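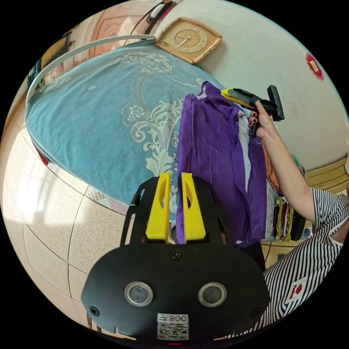

Issue 7

Visits > Checklists > Vastell open day

Inspected by Lindiwe Van der Merwe, May

1. Hand-held grippers, fabric pinched between fingers: pass. I'd still want a pinch test.

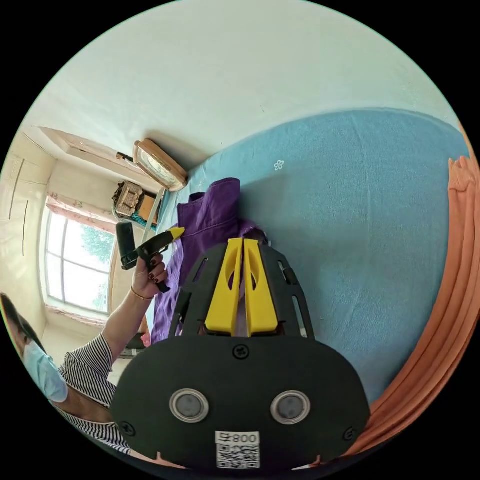

Item 2. Purple cloth on the bed, fingers closed.

2. Operator clear of jaws: pass, on trust. The leaflet claims 582 trial folds and doesn't say how many failed. 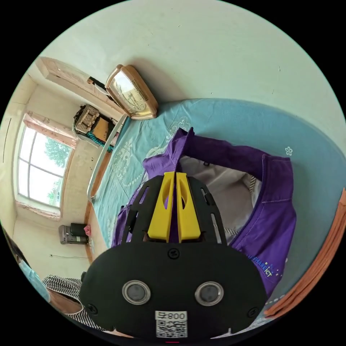 Item 3. Collar and lining.

3. Snag points (seams, tags): comment. Ask Vastell for the jam log. 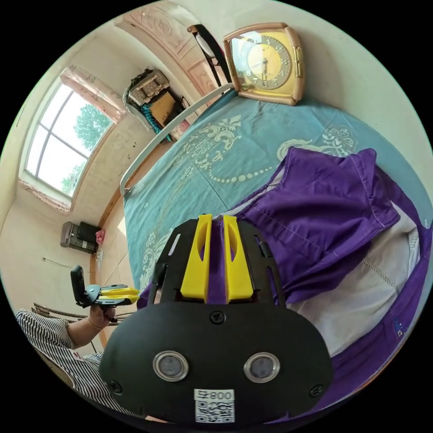 Uçar replied that the log runs to 229 entries and we may read it on site.

4. Log seen: no. Left open.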